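Comparing Two Camera Positions for a Tabletop Grasping Trial

Before a gripper or hand can be compared fairly with another, the operator must know what each camera is able to show. This page sets out the procedure used at the Prorkeo bench for checking a head-level view against a chest-level view. It applies to any two-camera setup and assumes that the arms have been homed and that the emergency stop has been tested.

What you will need

A table with a soft, single-color covering
A plain or evenly patterned screen behind the table
Five household objects of different shapes
The Plidier recording software, version 2.4 or later
A printed copy of the Husside trial sheet

Step 1. Prepare the table

Fit the covering so that it lies flat to all four edges. Smooth out any folds, as a raised edge will catch a fingertip during a low approach. Place the screen behind the table and close any gap through which people may be seen walking past.

Step 2. Place the objects

Choose objects that ask different things of the hand. A long tube calls for a wide grasp across its body. A water bottle must be taken without being tipped. A toothpaste tube lies low and gives the fingers little height to work with, and a small ball tends to roll when touched off center. Set the long tube with its length running from front to back, and turn the toothpaste tube at an angle to it. Leave the front of the table free for the approach.

Step 3. Compare the views

Open both camera feeds in Plidier and set each to 60 frames per second. Hold the arms still and save one picture from each camera. Check both for the same points: whether the fingertips can be seen, whether any object hides another, and how much of each arm is in view.

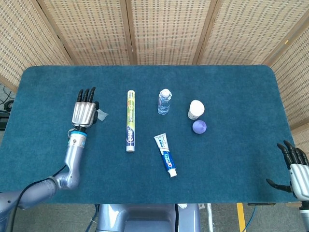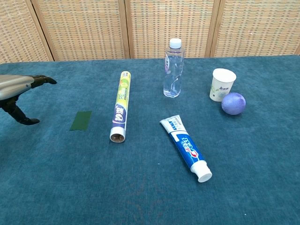

Figure 1. Head-level view (first) and chest-level view (second), with the bottle at the back and the toothpaste tube in front of it.

The head-level view takes in both hands and is the better choice for planning two-handed work. The chest-level view shows the spread of the fingers on one side more plainly – a useful check before a low grasp.

Step 4. Run the trial

Carry out 100 attempts with each hand or gripper under test, returning the objects to their starting places after every attempt. Record the result on the trial sheet at once. An attempt counts as a success only if the object is lifted clear of the covering and held for three seconds.

Step 5. Save the results

Store both recordings under the same run number, for example 2291, and enter the camera positions in the notes field. Operators using the Chin controller should export its log separately – Plidier does not collect it. A run with fewer than 76 complete attempts should be marked as partial and repeated.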